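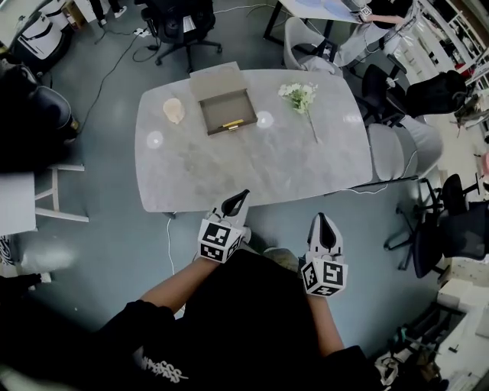
3.2 桌面、纸盒与待装物品

本节说明装盒任务所用的桌面、纸盒和物品，以及每次任务开始前的摆放办法。任务的设定取自小件礼品的零散装盒：一张桌子，一只敞口纸盒，几样形状和软硬差别较大的东西。Granström与Plillasside两处场地采用同一套办法，差别只在桌椅和周围的陈设。

桌子的选择主要考虑台面大小和边缘形状。长条会议桌容易使物品越摆越散，较小的圆桌又放不下打开的盒盖，因此两处场地都选用了圆角的长方形台面。台面为浅灰色，带有大理石样的花纹。浅色物品放在这样的台面上，轮廓不如放在深色台面上清楚，米色和白色的物品受影响最大。我们在预备阶段试过铺一块深色桌布，但桌布会随物品移动起皱，纸盒也跟着偏位，后来取消了桌布，台面保持原样。

照明使用房间原有的顶灯，没有另加灯具。台面能反光，灯光会在桌上形成圆形的白色光斑，如图2所示，纸盒右侧和花枝附近都有。光斑的位置随观看角度变化，无法靠移动物品完全避开。记录时只注明灯是否全部打开，不要求物品避让光斑。窗帘在March的场次中一律拉上，其余场次按当天情况处理，并写入场次说明。

纸盒为棕色硬纸盒，盖与盒身相连，由Visano统一供应，平板状态运到，使用前折好。盒盖有两种常见状态：向后立起，或者完全翻倒在桌面上。立起的盒盖占地少，但会挡住盒子后方的一段桌面；翻倒的盒盖不遮挡，却要占去差不多一个盒底的位置。本研究规定开始时盒盖沿后侧立起，盒口朝上。纸盒反复开合以后，折痕处会变软，盒盖自行向后倒下。一只纸盒使用满30次即更换，折角开裂的提前更换，换下的纸盒不再用于正式场次。

待装物品按形状和受力后的变化分为三类。第一类是细长的硬物，以笔为主。笔容易滚动，放进盒里后常靠到某一侧盒壁，再放其他东西时位置还会改变。第二类是小而圆的浅色物品，其中有质地较软的，也有壳状的。这一类体积小，放在哪里都不难，问题多出在与台面颜色接近，收尾时容易漏掉。第三类是枝条较长的仿真花。花头蓬松，叶片向外张开，花枝的长度超过盒子的短边，通常需要斜放或者弯折后才能合盖。

三类物品中，仿真花对装盒顺序的影响最大。先放花，盒底会被枝叶占满，笔只能压在花上；后放花，花头就处在最上层，合盖时受压。Liv Nygård整理预备场次时发现，熟悉任务的人多半把花留到最后，先把小件放好；刚接触任务的人则常从离手最近的一件开始，与物品的种类关系不大。基于这一观察，正式场次中花枝一律放在纸盒右侧，小圆物放在纸盒左侧，笔的起始位置分盒内与盒外两种。图2中的黄色笔状物位于盒内靠前处，花在盒右，花枝的下端斜向右下方。

笔的起始位置之所以分为两种，是想考察盒中已有物品时，后续的摆放是否会迁就它。盒内起始的场次里，笔放在靠近前壁的位置，不固定，也不垫任何东西。任务说明中只写“将桌上的物品装入盒内并合盖”，没有提到可以移动盒内已有的笔，也没有禁止。盒外起始的场次里，笔放在小圆物前方，笔尖朝向不限。

摆放不使用定位模板。早先由Åsmund Moen画过一张位置图，要求各物品中心与图上的点重合，结果摆放一次花去的时间比装盒本身还长，而花枝每次展开的形状都不同，对准中心点并没有多少意义。现在的要求放宽为三条：纸盒完全位于台面以内；各物品互不接触，也不接触纸盒外壁；花枝末端不悬出桌沿。盒内起始的笔不受第二条限制。摆放由当值人员目测检查，不合要求的当场重摆。

周围环境没有清空。两处场地平时都是办公用房，任务桌旁有椅子和其他桌子，地面有线缆，其他人在各自的座位上照常工作。我们保留这些内容，一方面是房间难以长时间单独占用，另一方面是装盒这类桌面工作平时也多在这种条件下进行。唯一的限制是，任务期间不得有与任务无关的物品放到任务桌上，包括水杯、纸张和个人用品。旁人中途经过不算中断，碰到桌子则该次作废。

两处场地合计完成1,000次装盒，其中80次因摆放不合要求或中途碰到桌子而作废，不进入后面的分析。作废的场次多集中在最初阶段，原因以花枝接触盒壁为主：花放下以后叶片会慢慢张开，检查时没有碰到，开始时却已经贴在盒壁上。Tassanee Phuthong建议摆好后稍等片刻再检查，此后这类情况明显减少。

完成的判定依照三项：桌上不再有待装物品；盒盖盖下后不再自行弹开；花枝和叶片没有夹在盒沿外。第三项争议较多。叶片尖端露出一点是否算夹住，两处场地起初掌握不一。经Njål Wikström与Aslak Lindholm对照两边的记录后，统一为：凡合盖后从正上方能看到叶片的，判为未完成，但仍保留该次数据，单独标注。花头受压变形不影响判定，变形严重、不能恢复的花枝在下一次任务前换掉。

仿真花和纸盒一样属于消耗品。使用一段时间后，叶片与枝干的连接处松动，叶片会掉在桌上或盒内。掉落的叶片是否属于待装物品，任务说明中没有规定，参与者的做法也不同，有的放进盒里，有的留在桌上。我们没有补充规定，只在记录中增加一栏，写明有无叶片掉落及其最后所在的位置。相关结果见3.4节。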